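Cable dressing on a second-hand KUKA, shared workshop

Started by arwel_m

Evening all. Arwel Morgan here, from the Kiltel workshop. Some of you helped me back in January when the arm was still on its pallet and I was losing sleep over the floor bolts (thank you again, it hasn't budged!). It's picking odds and ends out of a metal bin now and I couldn't be more pleased, but I've a question about cables. Everything for the gripper runs along the outside of the arm and over the wrist, and I've left a generous loop so it can turn. Is that asking for trouble? I'd like to leave it doing 3000 picks over a few weeks without having to stand beside it the whole time.

Reply from zotden_dave

Lovely project. I'd be careful with loops, though. I had mine loose on the Zotden arm and it caught on the side of the bin after 43 picks and pulled a connector clean out. Get a proper sleeve on it, right down to the wrist.

Reply from onni_t

I have to disagree with Dave a little, sorry Dave! A sleeve is fine on a long straight run but it goes stiff over the wrist, and then all the bending happens at one end. I'd much sooner have soft straps on the big sections and let the cables find their own way across the joint. Arwel, how is yours held on at the moment?

Reply from arwel_m

Straps for me so far, Onni, and I must say I like being able to undo the whole lot when I change my mind, which is often.

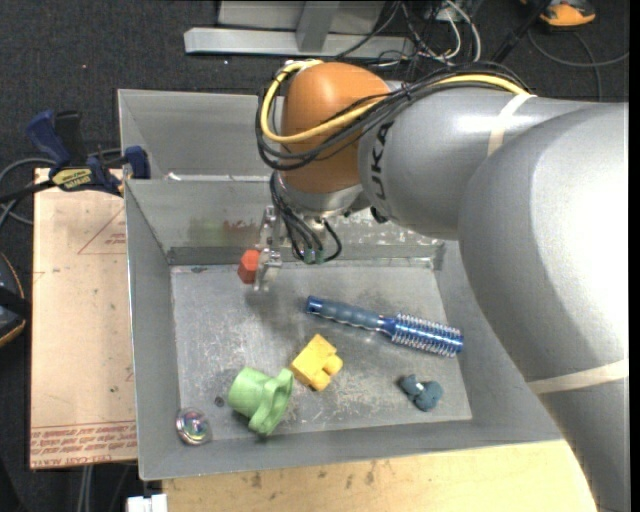
My worry is mostly the wrist end. The pale straps further up the arm stay put nicely, but over the orange joint the yellow cable and the black bundle go round much the same way, and then there are the thin ones hanging down in front with the green-tipped connectors. Would you split the thick one off on its own? The hairbrush is the awkward customer for picking, by the way, so I need all the wrist movement I can get.

Reply from zotden_dave

It's those thin ones I'd fret about. That little loop sticking out to the right would be tied back before tea if it were mine. Still say sleeve!

Reply from onni_t

Tie the thin ones, yes, I'll give Dave that. Leave the rest, turn the wrist slowly by hand control to both ends of its travel, and watch which cable goes tight first. Then give that one 2 cm more and try again.

Reply from arwel_m

Right, I'll do the thin ones tonight and try the slow turn after that. Dave, if it all ends up on the floor I'll come and ask you which sleeve to buy.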